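4장 유축기 조립과 첫 사용

이 장은 Kerkis 더블 전동 유축기를 처음 꺼낸 날부터 첫 유축을 마칠 때까지의 순서를 다룹니다. 세척과 소독은 5장, 모유 보관은 6장, 부품 교체 주기는 7장에 있습니다. 출산 직후 병원이나 조리원에서 다른 기종을 사용했더라도 조립 순서가 다르므로 이 장을 처음부터 읽어 주십시오.

4.1 시작하기 전에

상자 안의 부품을 평평한 곳에 펼쳐 놓고 다음 목록과 대조합니다.

본체 1개
전원 어댑터 1개
깔때기 24mm 2개
깔때기 21mm 2개
커넥터 2개
역류방지 캡 2개(상부, 하부, 실리콘막으로 구성)
흰색 밸브 4개(2개는 여분)
튜브 2개
T자 연결관 1개
젖병 2개와 받침대 2개

빠진 부품이 있으면 조립하지 말고 구입처나 Tultov 고객지원 창구로 연락합니다. 본체 바닥의 일련번호를 미리 적어 두면 접수가 빨라집니다. 부품 목록은 Kerkis 2세대 기준이며, 1세대에는 T자 연결관 대신 Y자 튜브가 들어 있습니다.

주의: 본체, 어댑터, 튜브를 제외한 모든 부품은 첫 사용 전에 반드시 세척하고 소독해야 합니다. 5.2절의 열탕 소독 순서를 따르고, 완전히 마른 뒤에 조립하십시오.

주의: 다음에 해당하면 사용 전에 의사나 조산사와 상의하십시오.
임신 중인 경우
유방에 열감과 심한 통증이 있고 체온이 오른 경우
유두에 출혈이나 깊은 상처가 있는 경우
가슴 수술을 받은 적이 있는 경우

4.2 깔때기 크기 고르기

깔때기 크기가 맞지 않으면 흡입 단계를 높여도 양이 늘지 않고 통증만 생깁니다. 출산 후 몇 주 동안은 유두 크기가 달라질 수 있으므로 한 번 잰 뒤에도 다시 확인합니다.

1. 유축이나 수유를 하지 않은 상태에서 유두 밑부분의 지름을 잽니다. 유륜은 포함하지 않습니다. 동봉된 종이 자를 사용합니다.
2. 잰 값에 2~3mm를 더한 크기를 고릅니다. 두 크기 사이에 걸리면 큰 쪽부터 써 봅니다.
3. 좌우를 따로 잽니다. 양쪽 크기가 다르면 깔때기도 다르게 끼웁니다.
4. 가장 낮은 단계로 1분간 작동시키면서 유두의 움직임을 봅니다. 유두가 관 안에서 앞뒤로 부드럽게 움직이고 유륜이 많이 딸려 들어오지 않으면 맞는 크기입니다.

너무 작을 때: 유두 옆면이 관 벽에 쓸리고, 끝나고 나면 유두 색이 하얗거나 자줏빛으로 변합니다.
너무 클 때: 유륜이 관 안으로 깊이 당겨지고, 공기가 새는 소리가 납니다.

참고: 17mm, 19mm, 27mm, 30mm 깔때기는 따로 판매합니다. 타사 깔때기를 끼우면 압력이 달라지고 역류방지 캡이 제대로 닫히지 않을 수 있습니다.

4.3 조립

비누로 손을 씻고 깨끗한 수건으로 물기를 닦은 다음 시작합니다.

1. 흰색 밸브를 커넥터 아래쪽 구멍에 밀어 넣습니다. 밸브의 갈라진 끝이 아래를 향해야 합니다. 갈라진 틈을 손톱으로 벌리지 마십시오.
2. 커넥터를 젖병에 돌려 끼웁니다. 나사산이 비뚤게 물리면 모유가 샙니다. 한 번 반대로 돌려 걸리는 지점을 찾은 뒤 잠그면 쉽습니다.
3. 깔때기를 커넥터 앞쪽에 끝까지 눌러 끼웁니다.
4. 실리콘막을 역류방지 캡 하부에 넣습니다. 오목한 면이 아래입니다. 가장자리가 접히지 않았는지 손끝으로 한 바퀴 훑어 확인합니다.
5. 캡 상부를 덮고 딸깍 소리가 날 때까지 누릅니다.
6. 조립한 캡을 커넥터 위쪽에 꽂습니다.
7. 튜브 한쪽 끝을 캡 상부의 구멍에, 다른 쪽 끝을 T자 연결관에 꽂습니다.
8. 반대쪽도 1~7번과 같은 순서로 조립합니다.
9. T자 연결관을 본체의 흡입구에 끼웁니다.

한쪽만 유축할 때는 사용하지 않는 튜브를 빼고, T자 연결관의 남는 구멍을 달려 있는 마개로 막습니다. 마개를 막지 않으면 압력이 걸리지 않습니다.

주의: 튜브 안에 물방울이나 모유가 보이면 사용하지 마십시오. 튜브만 본체에 연결한 채 물기가 마를 때까지 공회전시키고, 모유가 들어간 튜브는 새것으로 바꿉니다.

4.4 전원과 충전

1. 어댑터를 콘센트에 꽂고 본체 뒷면의 단자에 연결합니다.
2. 표시창의 배터리 칸이 모두 찰 때까지 충전합니다.
3. 충전이 끝나면 어댑터를 분리합니다.

충전하면서 사용할 수는 있지만 충전 속도가 느려집니다. 욕조, 샤워기, 세면대 가까이에서는 어댑터를 연결하지 마십시오. 본체가 물에 빠졌다면 먼저 콘센트에서 어댑터를 뽑고, 본체는 다시 켜지 말고 점검을 맡깁니다.

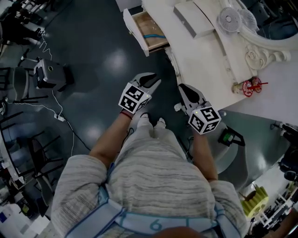
오래 쓰지 않을 때에도 두 달에 한 번은 충전해 둡니다. 배터리가 완전히 방전된 채로 오래 두면 충전 표시가 늦게 나타날 수 있습니다. 이때는 어댑터를 연결한 상태로 16분 이상 기다린 다음 전원 버튼을 눌러 보십시오. 그래도 켜지지 않으면 8장의 점검표로 넘어갑니다.

4.5 조작 버튼

전원: 길게 누르면 켜지고, 다시 길게 누르면 꺼집니다.
모드: 마사지 모드와 유축 모드를 바꿉니다.
위, 아래: 흡입 단계를 조절합니다. 단계는 1에서 9까지입니다.
조명: 표시창 밝기를 두 단계로 바꿉니다. 밤에 쓸 때는 어두운 쪽이 편합니다.
기억: 현재 모드와 단계를 저장합니다. 다음에 켤 때 같은 설정으로 시작합니다.

마사지 모드는 짧고 빠르게 당겨서 사출을 유도하고, 유축 모드는 길고 느리게 당깁니다. 켜면 항상 마사지 모드부터 시작하며, 2분이 지나면 저절로 유축 모드로 넘어갑니다. 기억 기능을 켜 둔 경우에는 저장된 모드로 시작합니다.

4.6 첫 유축

등을 기댈 수 있는 의자에 앉아 어깨의 힘을 뺍니다. 물 한 컵을 손이 닿는 곳에 둡니다. 가슴이 단단하게 차 있으면 따뜻한 수건을 몇 분 대고 손으로 가볍게 쓸어 준 뒤에 시작합니다.

1. 깔때기 한가운데에 유두가 오도록 맞춥니다.
2. 깔때기를 가슴에 가볍게 댑니다. 세게 누르면 유관이 눌려 흐름이 줄어듭니다.
3. 전원을 켜고 마사지 모드 1단계로 둡니다.
4. 불편하지 않은 범위에서 한 단계씩 올립니다.
5. 모유가 방울져 나오거나 찌릿한 느낌이 들면 모드 버튼을 눌러 유축 모드로 바꿉니다. 느낌이 없는 사람도 많으니 모유가 나오는 것을 기준으로 삼습니다.
6. 아프지 않은 가장 높은 단계까지 올립니다. 통증이 있으면 바로 한 단계 내립니다.
7. 흐름이 줄어들면 다시 마사지 모드로 1~2분간 작동시킵니다. 두 번째 사출이 오기도 합니다.
8. 15분에서 20분 사이에 마칩니다. 한쪽씩 유축한다면 쪽마다 같은 시간을 씁니다.
9. 전원을 끄고, 손가락을 깔때기 가장자리에 살짝 넣어 공기를 들인 다음 떼어 냅니다.

주의: 작동 중에 깔때기를 잡아당겨 떼지 마십시오. 피부가 상할 수 있습니다.

주의: 한 번에 30분을 넘기지 마십시오. 본체는 30분이 지나면 자동으로 꺼집니다. 바로 다시 켜서 이어 쓰는 것은 권하지 않습니다.

4.7 첫 주에 나오는 양

출산 후 이삼 일 동안은 초유가 나옵니다. 진하고 양이 적어서 젖병 바닥에 겨우 묻는 정도일 수 있으며, 기계 고장이 아닙니다. 이 시기에는 손으로 짜서 숟가락이나 주사기에 받는 편이 버려지는 양이 적습니다.

양이 늘어나는 시기는 사람마다 다릅니다. 제왕절개를 했거나 출혈이 많았던 경우에는 며칠 늦어지기도 합니다. 출산 닷새째가 되어도 가슴에 변화가 없거나 아기의 소변 기저귀가 줄어들면 소아과나 모유수유 상담실에 문의하십시오.

직접 수유와 함께 쓰는 경우에는 수유를 마치고 나서 유축합니다. 직접 수유를 하지 않는 경우에는 밤을 포함해 하루 여덟 번에서 열두 번을 기준으로 삼되, 횟수는 담당 의료진과 정합니다. 간격을 정확하게 맞추지 못한 날이 있어도 하루 전체 횟수를 채우면 됩니다.

참고: 젖병의 눈금은 어림용입니다. 체중 때문에 수유량을 정확히 기록해야 한다면 저울이나 의료용 주사기를 쓰십시오.

4.8 흡입력이 약할 때

다음 순서로 하나씩 확인합니다. 대부분은 앞의 세 항목에서 해결됩니다.

1. 흰색 밸브가 찢어졌거나 틈이 벌어져 있지 않은지 봅니다. 빛에 비추면 잘 보입니다.
2. 실리콘막이 뒤집히거나 접히지 않았는지 봅니다.
3. 튜브 양 끝이 끝까지 꽂혀 있는지 확인합니다.
4. 한쪽만 쓰는 경우 T자 연결관의 마개가 닫혀 있는지 확인합니다.
5. 부품에 물기가 남아 있으면 분해해서 말립니다.
6. 배터리가 한 칸만 남았으면 충전한 뒤 다시 해 봅니다.
7. 깔때기를 뗀 뒤 손바닥으로 커넥터 앞쪽을 막고 1단계로 켭니다. 손바닥이 당겨지면 본체는 정상이며, 깔때기 크기를 다시 확인합니다.

하루 여섯 번 이상 쓰는 경우 밸브는 한 달마다, 실리콘막은 두세 달마다 바꿉니다. 끓는 물에 오래 두면 더 빨리 늘어집니다.

4.9 사용을 멈추고 진료를 받아야 하는 경우

유방 한 부위가 붉고 뜨거우며 만지면 아픈 경우
체온이 38도를 넘거나 오한이 드는 경우
유두의 상처가 이틀이 지나도 낫지 않거나 고름이 보이는 경우
모유에 붉은색이 하루 넘게 섞여 나오는 경우
멍울이 유축이나 수유 뒤에도 그대로 만져지는 경우

유방염이 의심될 때 유축을 갑자기 끊으면 더 불편해질 수 있습니다. 계속할지, 횟수를 어떻게 할지는 진료를 받을 때 함께 물어보십시오. 출산 후 기분이 가라앉거나 잠을 이루지 못하는 상태가 두 주 넘게 이어질 때도 산부인과나 보건소에 알리십시오.

4장 개정: 2025년 4월 17일
감수: Amber Kuipers(모유수유 상담), Bart Prins(제품 안전)

다음: 5장 세척과 소독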